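Handout 3, floor marking and rolling storage. Updated 30th September, so if you printed the earlier one, toss it (the part about corners was wrong and Tamara Fedoruk caught it, thank you Tamara!)

I promised last time I'd write up the tape part properly instead of just waving my arms at the whiteboard, so this is that. Read it before the practical. You don't need to memorize anything, but do bring it along, and bring a pencil, you'll want to scribble on it.

## Where we left off

We'd been talking about the supply room at Vanddale, and how the carts there drifted. Every evening they got pushed a little closer to the door, and by the end of the week you had to turn sideways to get in. Guðlaug Kvaran asked a really good question, which was whether you could fix that with a sign. You can try! I've tried. People read a sign once and after that it's wallpaper. A shape on the floor keeps working, I think mostly since you're already looking at the floor when you're steering something heavy.

So, a *home square*. That's the term I'll use all through October. It's a marked spot for one movable thing, and the thing goes back there when you let go of it.

## Carpet is not concrete

Almost every guide you'll find online assumes a sealed concrete floor. Lots of us have carpet, usually the short, flat, speckled kind, and it changes what you do:

- Vacuum first, and go over the spot in two directions. Lint is what kills tape.
- Cloth tape holds better than shiny vinyl on low pile. I like the Rolel yellow, but I'm not married to it.
- Press it down with something hard. I use the back of a big serving spoon and yes, I know.
- Don't stretch the tape as you lay it. It shrinks back and the ends curl up, and then a caster grabs the end and off it goes down the hallway.
- Test a strip in a corner before you commit, especially in a rented room. Some tapes leave a gummy line when they come up.

Color next. Yellow shows up nicely on gray, and it's what most folks expect. If you already use yellow for "keep out," pick something else for home squares. Mixing the two meanings is worse than having no tape at all.

## How big should a square be?

Measure the cart *with the wheels swung out*. This is where nearly everyone goes wrong, me included, for years. Swivel casters trail behind the direction you push, so a cart you've just shoved into place has its wheels pointing differently than one you've pulled out. Swing them all outward, measure that, then add two fingers' width on every side.

Leandro Gallardo likes to mark only the corners, four little L shapes. It saves tape and it looks sharp. I still prefer the full outline on carpet, as corners are short pieces and short pieces peel. Try both and tell me I'm wrong.

And leave the squares a bit apart! If they share an edge, you can't get your feet between two carts, and you end up tugging one out by its bins. We'll get to bins in a second.

## Bins on a cart

The Mogensen stockroom had 1,752 separate items on its list when I first worked with them, and 494 of those turned out to be duplicates of something on another shelf. I bring that up every term. The stuff wasn't lost, it was just in bins you couldn't see into, stacked on carts that never stood in the same place twice.

A few habits that helped over there:

1. Heavy bins low. A tall cart with a heavy top tier is miserable to turn on carpet.
2. Fronts facing the aisle, all of them, even the ones you "never" open.
3. One kind of thing per bin. Mixed bins turn into junk drawers in no time.
4. Label the bin and the spot it sits in. When it's out, the empty spot tells you what's missing.

Open metal shelving carts are my favorite for this. You can see straight through, they wipe clean, and you can read the bins from either end if you label both.

## The practical

We'll work in pairs. Osaze Bassey and Grímur Kjærgaard have the tape and the spoons, so see them first. Wear flat shoes with closed toes, please. You'll be down on the floor and back up again a lot, and casters have no respect for sandals.

Start with the walking lines before you put down a single piece of tape. Walk from the door to the tables the way you normally would, carrying something in both hands. Do it again pushing a cart. Your partner watches where you swing wide and makes a pencil note on the plan.

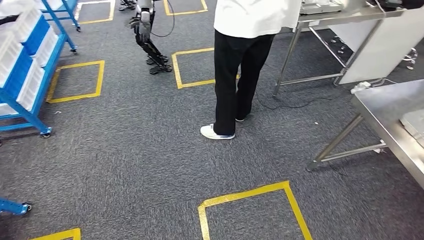 Once you've got your walking lines on paper, look at what's left over, and that's where the home squares can go. Tables come into it too. A stainless table with cross bars underneath looks like it has parking space below, and then you find the cart is a hair too tall or a bar is in the way. Measure under the table before you draw anything there.

Keep cables off your walking lines, and if one has to cross a line, write it on the plan. Same with outlets you need to reach.

Then tape. One square each, then swap carts with your partner and see if you can park theirs in one push. If it takes three goes, the square is too tight or it's facing the wrong way, so pull it up and redo it. Tape's cheap.

## To hand in

Your plan, pencil mess and all, plus a short paragraph on one square you moved and why. Put it in the Tallidero folder under your own name. Please don't redraw it neatly first, I want to see the crossings-out.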